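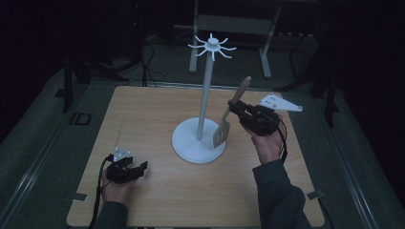 Kitchenware assembly and display helper (part time, two positions)

Samonte is hiring two people to join the product room at our Edham site. We sell kitchen tools and the stands, racks and hooks they hang on. The product room is where stock is put together, checked and set out before it goes to shops or gets listed online.

The work is hands-on and repetitive. A lot of it is hanging spatulas, ladles and spoons on hook stands, taking them down again and noting which ones sit badly. Wooden tools with slotted blades are a big part of the range this year, and they behave differently from one hook to the next.

What you will do

- Put together utensil stands (base, pole, hook hub) from flat boxes
- Load stands to a layout sheet and check that each tool hangs straight and clears its neighbor
- Look over wooden tools for splinters, cracks and rough edges, and set aside any that fail
- Record faults on the sheet for that batch
- Wipe down tables and restock the shelves at the end of the shift
- Pack approved sets for the Virkthorpe store

Hours and pay

Shifts are mornings or afternoons, your choice when you start, and we try not to change them after that. Mornings begin at 8:00 a.m. and afternoons at 12:30 p.m. You will be paid hourly and the rate is given on the application form. Breaks are paid. The positions start in June and run for three months. One of them may be extended - this depends on orders for the fall.

What we are looking for

You need steady hands and the patience to do the same small job many times over. You should be able to follow a printed layout and write a clear note when something is wrong. Experience in a store, warehouse or kitchen is useful but we will train anyone who is careful. The job involves standing for part of the shift, and stools are available. Boxes are light. Tell us if you have a wood or lacquer allergy, as there is some dust when new cartons are opened.

You will report to Glenys Gwilliam, who runs the product room. Training takes two shifts and is paid at the full rate. Wolfram Böttcher handles the layout sheets and will go over them with you during training.

What to wear

Closed shoes, and sleeves that stay clear of the hooks. Aprons are provided. Please leave rings and bracelets at home or in a locker.

How to apply

Pick up a form at the front desk or ask for one by mail. Send it to Heledd Morris, Room 406, Samonte, Edham, with the names of two people who can speak about your work. A resume is fine but you do not have to send one. Say on the form which shift you would like and whether you could cover the other one now and then.

Short interviews will be held at the Edham site. We will ask you to assemble a stand and hang a set of tools from a sheet. There is no time limit on this part.

Last updated: May

Related openings
Packing assistant, Virkthorpe
Returns clerk, Edham
Weekend store associate, Virkthorpe

This site uses cookies to remember your search settings. Accept / Manage preferences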